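# Norkatus – planificador de agarre para dos brazos

Norkatus es el paquete que decide por dónde coger las cosas antes de que el brazo se mueva. Empezó como un script suelto para probar ideas con nubes de puntos y, como suele pasar, un día me di cuenta de que tres repositorios dependían de él y no había ni una línea de documentación. Así que aquí va, un poco a mi manera.

Lo que hace, contado rápido: recibe la imagen de la cámara de cabeza y la profundidad, propone agarres, descarta los que chocan con la mesa o con el otro brazo, y manda el mejor al controlador (Ladell). Luego, cuando la pinza ya está cerca, cambia a la cámara de muñeca y corrige. Esa segunda parte es la que más trabajo me ha dado y la que más me gusta!

## Instalación

Clona el repositorio y ejecuta `./setup.sh`. Necesitas Ladell compilado en la misma máquina (o en otra, pero entonces edita `net.yaml` y ten paciencia con la latencia). Los pesos del modelo se bajan solos la primera vez.

Para arrancar con la configuración de mesa:

`norkatus run --config mesa_clara.yaml --views head,wrist`

## Las dos vistas

La cámara de cabeza ve casi todo lo que hay en la mesa y con ella se calcula la pose de aproximación. Para los objetos alargados uso el eje principal de la máscara, y ahí tengo un caso que me ha hecho sufrir bastante: el inflador de mano. Es un cilindro dorado metalizado con tapas negras y una varilla fina que acaba en un mango en T, o sea, dos ejes casi iguales pero con diámetros que no tienen nada que ver. Si la máscara se come la varilla, el centro se va hacia el cilindro; si la incluye entera, el agarre propuesto cae cerca de la unión.
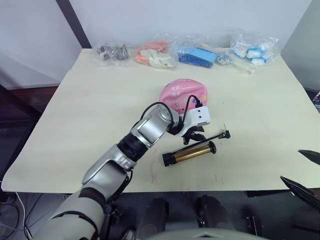
Fuente: vista de cabeza, colección Bonsu. Uso libre citando el repositorio.

Con la pinza así, justo encima de la pieza y cerca de donde la varilla entra en el cilindro, el brazo tapa un buen trozo de mesa. Por eso no recalculo la máscara desde la cabeza en esta fase: se congela la última buena y se sigue con la muñeca. Hay una opción (`freeze_head: false`) para quien quiera pelearse con ello, yo lo intenté y volví atrás.

Más cosas que conviene saber de esta vista:

- Las bolsas de plástico transparente dan una profundidad malísima. El filtro `clear_bag` las trata como volumen prohibido usando solo la máscara de color, y ensancha el contorno unos píxeles por si acaso. En una fila como la del fondo, con cinco bolsas seguidas, puede acabar fundiéndolas en un solo bulto; para esquivarlas me vale, para cogerlas no.
- El cable que va por fuera del brazo cruza por delante de los objetos (en la captura pasa sobre la bolsita rosa redonda). Antes me partía la máscara en dos. Ahora hay un paso que une trozos de la misma etiqueta si los separa una franja delgada.
- El segundo brazo entra en el modelo de colisiones aunque solo asomen los dedos. No lo quites para ganar velocidad, por favor.
- Las marcas rojas y las motas oscuras del tablero salían como objetos diminutos. `min_area` está en 400 píxeles y con eso desaparecen, aunque si trabajas con tornillería suelta tendrás que bajarlo.

## Corrección desde la muñeca

El recorte de entrada es de 512 píxeles de lado, centrado en la V que forman los dedos. El estimador busca bordes paralelos dentro del recorte y devuelve un desplazamiento lateral y un giro. Se ejecuta a 10 Hz, que parece poco, pero el último tramo se hace despacito y sobra.

El problema aquí es el negro sobre negro. Dedos negros, varilla negra con reflejos (morados y naranjas, según le dé la luz) y un detector de bordes que no sabe dónde acaba una cosa y empieza la otra. Lo que me funcionó fue enmascarar los dedos con su silueta conocida, según la apertura que informa el controlador, y buscar la varilla solo por encima de las puntas, contra el blanco del tablero. Los reflejos los dejo estar – intenté suavizarlos y perdía el borde bueno.

También hay que recortar por arriba, que con la pieza entre los dedos se mete por ahí un bulto oscuro y el estimador se engancha a él encantado. El parámetro es `top_margin`. Y con `ignore_beyond_table: true` te olvidas de patas, sillas, pantallas y todo lo que quede al otro lado del canto de la mesa.

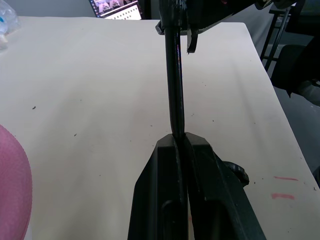

## Limitaciones y cosas pendientes

- El giro estimado tiene una ambigüedad de media vuelta. Para una varilla da igual, para un mango en T no tanto.
- No hay estimación de fuerza. Norkatus dice dónde cerrar y Ladell decide cuánto.
- `clear_bag` está ajustado para tablero claro. En la mesa oscura de Herkelstead falla más de lo que me gustaría y no he tenido tiempo de mirarlo.
- Las 9 pruebas de `tests/wrist` necesitan tarjeta gráfica, y si no la hay se saltan sin avisar. Tengo que ponerles un mensaje.
- Quiero pasar la configuración a un solo fichero en diciembre, así que si tienes los tuyos propios guarda copia.

Si algo peta, abre una incidencia con el registro y las dos vistas del mismo instante, que con una sola casi nunca puedo ver qué pasó.

Última actualización: 2020-09-14

Repositorios relacionados

- Ladell – controlador de brazos y pinzas
- Bonsu – capturas de cabeza y muñeca
- Herkelstead – configuración para mesa oscura
- norkatus-viewer – visor de máscaras y agarres propuestos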